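Reviewed 1 January 2023, after three months of use. I paid for everything myself.

# Sitlow cable ties and the "cord kit", or how I spent $45 on bits of wire

I sort secondhand electronics for a small resale shop, and a good part of my working life goes to power cords. They come in with monitors, with printers, with amplifiers, and very often with nothing at all. A decent cord is worth a couple of dollars to us and a lot more to the customer who has a monitor and no way of turning it on. So when Mei-kuen Fu, who runs the front counter, forwarded me a link to the Sitlow cord kit with the words "this is your problem solved," I read the page twice and got annoyed, and then I ordered it.

The kit costs $45. For that you get a spool of coated wire tie with a cutter built into the lid, a bag of precut ties, a bag of hook-and-loop straps, a sheet of write-on tags and a folded card that shows you how to coil a cord. The sales page talks about "cord discipline." I'm an adult and I know how to coil a cord, or I thought I did until I read the card, which wants you to do an over-under coil on a power lead as if you were wrapping stage cable. On a thick three-foot cord this is silly. It fights you. I tried it for a morning and went back to loops.

## The precut ties

I'll start with these since they're the part I still use. They are plain black twist ties, a little wider than the ones that come around new cords from the factory, with a wire core you can feel through the plastic. Two twists hold. Three twists hold and then you can't find the end with cold fingers.

The page says they are good for "hundreds of uses." Mine are not. I kept one tie on the same test cord by the door and opened and closed it every time I went past, and on the 87th time the wire snapped inside the coating. It still looked fine from outside, which is worse, because you put it back on and it just opens up again. To be fair to Sitlow, hardly anyone is going to open a tie 87 times. To be fair to me, they wrote "hundreds."

Kwan-ho Hsu in our testing room thinks I'm being picky and says a bread bag tie does the same job for nothing. I tried that too. Bread ties are too short for anything thicker than a phone charger, and the paper ones fall apart. So the Sitlow ties do beat garbage, and I'll give them that much.

## The spool

Skip it. The cutter in the lid is a bent tooth of metal that scores the coating and doesn't cut the wire, so you end up bending it back and forth until it breaks, and what you get is a sharp end. I have a scratch on my thumb from the first day. A pair of side cutters solves this completely, but then you're paying for a dispenser you don't use. Garden wire on a reel is the same product and comes in green.

## The straps

These I wanted to like. Hook-and-loop is easier on the cord, you can do it one-handed, and the straps have a slot so they stay attached when you let the cord out. They also grab everything. Put a dozen strapped cords in a box and you lift out a dozen strapped cords, all holding on to each other like burrs. They collect lint and bits of cardboard, and after a few weeks the hook side was so full of fluff that it stopped gripping. You can pick it clean with a pin. I did this once, for one strap, and then asked myself what I was doing with my afternoon.

On a bench at home, where a cord stays with one machine, I think they'd be fine. Arvid Sjögren took a handful for his music gear and hasn't complained, and he complains about most things.

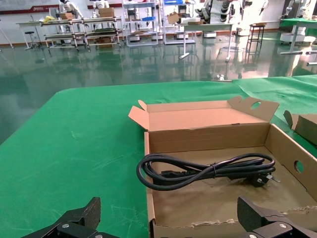

The bigger question for me was whether any of it makes a difference once the cords are in a box, and that's where the kit's claims get thin. The page shows perfect flat coils standing in rows, like records. I don't have the time to make those and I don't think you do either. A working bundle is more like the one here, several loose loops with a thin black twist tie near the middle, and I've stopped feeling bad about mine coming out that way. It's good enough. You can still see the plug at one end and find the connector without undoing anything, and those are the two things I need to know when somebody's waiting at the counter. The same goes for the box. Sitlow would like to sell you a divided bin. A brown corrugated box with hand-holes does the job even after the front edge has gone ragged and the bottom is stained. I wouldn't store clean linen in it, but a power cord doesn't care.

What I would say is that the tie has to go near the middle of the bundle. The Sitlow card shows it up near the plug, with the loops hanging down, and that looks tidy on a hook. In a box the loops spread, the next cord's plug goes through them, and you're back to untangling. I changed over in the second week and the difference was obvious enough that Mei-kuen started doing hers the same way.

## The tags

The tags are white, tear-resistant and come with a hole for the tie to go through. You're supposed to write the length and the type on each one. Good idea, and the surface does take a ballpoint, although pencil rubs off and the felt pen I tried smeared when I handled it too soon.

My doubts are about the size. They're small, so you get one line of normal handwriting, and the hole is so close to the edge that the tag rips off if it catches on anything. I lost more tags to this than I can excuse for a product whose whole purpose is staying attached. A strip of masking tape folded over the cord has lasted better, costs almost nothing and can be torn off when the cord is sold. It does leave some gum behind if you forget it for a summer.

If the cord already has its rating printed on the plug, I no longer tag it at all. Length is the only thing customers ask me for that I can't read off the thing itself.

## Things the instructions should say and don't

There is no warning anywhere in the kit about winding cords tight. I'd have put it on the first line of the card. Pulling a bundle hard and wrapping the tie around a sharp bend is how you get a cord that works until you wiggle it, and we throw those out. Loose loops, big ones, and stop pulling when it feels like you're winning.

Nor is there anything about checking the cord first. It seems obvious, but I've opened neat bundles from donors and found a nick in the jacket hidden on the inside of a coil. Run the full length through your fingers before you tie it, unplugged, and look hard at both ends where the jacket meets the molding. If you see copper, cut the plug off and bin it so it can't find its way back into the pile.

And don't use a cord that's still bundled up under a heavy load. Heaters especially. Take the tie off and let it out.

## Compared with the other one I tried

Before this I had the Zurnton strap pack, which is straps only, in several colors. The straps are narrower and the hooks are softer, so they grip each other less and grip the cord less too. Color coding by length sounded useful and lasted exactly until we ran out of red ones. I don't miss it. Between the two I'd take the Zurnton for a desk and the Sitlow precut ties for a box, and if Sitlow sold the precut ties alone at a sensible price I'd have no reason to write most of this.

I did write to them in November and ask. The answer was that the ties are "part of a system." I asked whether there were plans to sell refills and was sent a discount code for a second kit.

## What I'd buy

For a household with one drawer of cords, nothing. Keep the ties that come on new appliances, they're the right length for the cord they came on, and people throw them away on the first day. Start a jar.

For a shop or a school or anyone who takes in cords by the boxload, a bulk bag of plain coated twist ties from a hardware supplier, the widest they have, plus masking tape and a pen. Spend what's left on a decent pair of cutters.

For someone who wants it all in one package and likes a folded card, well, the kit exists, and the ties in it do hold.

**Precut ties:** 3 out of 5, and I've been generous because they're the only part that improved my week.

**Spool:** 1 out of 5. My thumb has healed.

**Straps:** 2 out of 5 in a box, better on a bench.

**Tags:** 2 out of 5. Move the hole.

**Overall:** 2 out of 5 at the current price. I'd look again if it dropped by half, or if the refills ever turn up. Mei-kuen would like it noted that she still thinks the kit is fine — she also never had to use the spool.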